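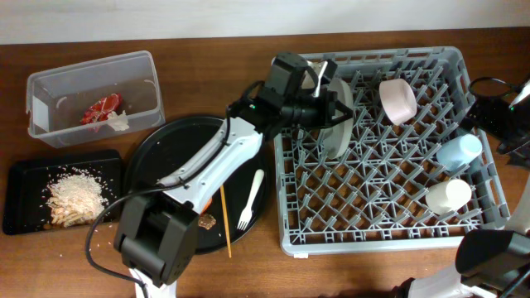 Notebook entry, August. Bimanual table clearing, method comparison, entered by S. Nair

The purpose of the present series is to determine whether labeling each demonstration by subtask improves the placement of dishes in the rack over training on whole, unlabeled episodes. The task is the standard clearing task: dishes go to the gray rack, refuse goes to the clear container, and food scraps go to the small rectangular tray. Placement of the plate remains the step of greatest interest. The left gripper has to bring it upright over the left section of the rack, close to the edge-on position, and the prongs leave little room for error in angle. The cups are more forgiving, as they can lean on the prongs at a considerable tilt and still be counted as placed under our rules. The fork and the chopstick on the round tray are scored separately and do not enter into the dish figures.

Data. The training set consists of 600 demonstrations, all recorded on the Urkura bench by F. Simanjuntak and Z. Latuheru. Policy A was trained on whole episodes. Policy B was trained on the same episodes divided at each grasp and each release, with the subtask label given as an additional input. Both were trained for 2,000 epochs with identical settings. Three random seeds were used for each policy. B. Birkett has placed the configuration files in the Sendari folder under the run names used in the table of results.

Result to date. Policy B releases the plate at a more consistent angle on all three seeds. The difference is plain in the wrist logs and does not depend on which seed is chosen. For cups, no difference can be claimed. Policy A on the second seed was slightly better than either of its companions, and I do not at present have an explanation. On refuse, both policies sometimes close on the wrapper and the tissue together, and this is scored as a single pick.

A point of method. I. Zuccaro observed that the boundary at release was marked differently by the two annotators. One marked the first opening of the fingers, the other the moment the fingers were clear of the plate. The gap is short, but it falls exactly where the policy must decide whether to let go. The labels are to be redone using the first definition – finger opening – before any figure is sent to the Tesurberg group.

Remaining work:
Relabel release boundaries (Latuheru).
Repeat the evaluation of Policy B with the new labels, 5 trials per starting layout.
Check calibration of the left wrist before the repeat runs. The offset recorded this morning was larger than the previous entry.
Birkett to confirm whether the second seed of Policy A used the earlier camera calibration file.

Scoring sheets are in the binder behind the Sutanto manuals.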